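### 3.2 Describing dark surfaces at close range

The Ekel vocabulary was drawn up for furniture and household goods seen from across a room, where a surface can usually be named by its color and its general finish. The revision reported in this section deals with surfaces viewed from very near, where the same terms were found to be applied unevenly.

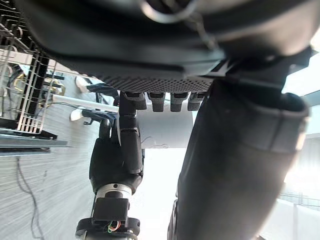
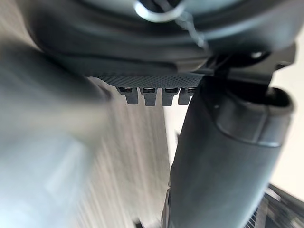 **Figure 2.** Dark surfaces at close range. In both views a pale line runs down and to the right from a silvery ring.

Color terms alone carry little information when most of a surface is black or dark gray. In the first version of the vocabulary, an annotator could record "black" and move to the next field, and the records that resulted could not be used to tell a polished surface from a dull one. The revised version therefore asks for finish before color and treats highlights as evidence of finish. The curved housing in Figure 2 is a useful case, as its soft highlights follow the curves and give the eye most of what it has to judge shape by. The dotted band along its lower edge was entered under "fine pattern," a term that leaves open whether the dots are recessed or raised. Where light shows between the dark parts hanging below that band, the gaps are recorded as background and receive no finish term.

The working corpus consists of 3,508 written descriptions, each tied to one surface. The descriptions were collected under two conditions. In the near condition, annotators worked only from close views. In the far condition, they were also given a wider view of the same object. No description was edited for style before coding, although spelling was made uniform to allow counts of individual words. Entries that named a material without naming a finish were kept in the corpus and marked as incomplete.

Coding was carried out by 12 readers, who were trained on a separate practice set prepared by Qistina Pelupessy and Harish Poojary. Readers assigned each description a finish term, a pattern term and a confidence mark. They were instructed to leave the pattern field blank when the text gave no support for it, and were not permitted to consult the views themselves until their codes had been submitted. Disagreements were passed to Yuzuki Chiba, whose decision was entered beside the original codes. The original codes were kept.

Three groups of terms needed new definitions. "Glossy" and "shiny" had been used for the same surfaces by different annotators and are now treated as one term, with "glossy" preferred. "Matte" is kept for surfaces on which highlights are broad and have no clear border. "Worn" caused the most discussion. Several annotators had used it for any surface with light smudges, while others reserved it for visible loss of finish. The revised entry, drafted by Do-yoon Choo, requires a separate note for smudges and permits "worn" only with a qualifier such as "slightly" or "heavily."

Thin objects crossing a surface are handled apart from the surface itself. Cords, wires and chains are hard to tell from one another when they are out of focus, and the Ilie guidelines, on which our own were based, had asked for a choice among them. We dropped that requirement. A pale line such as the one in Figure 2 may be recorded simply as a thin object, with its direction, and the choice of a narrower word is left to the annotator. The same rule applies to edges that catch the light and might otherwise be taken for separate parts.

One limit of the revision should be noted. Lech Kaczorowski reviewed the definitions against the older Birker records and found that some of those records could not be converted without returning to the source material. They have been left in their earlier form and are not included in the comparison given in Section 3.3, where the term groups are listed with the Bunovus codes used for storage.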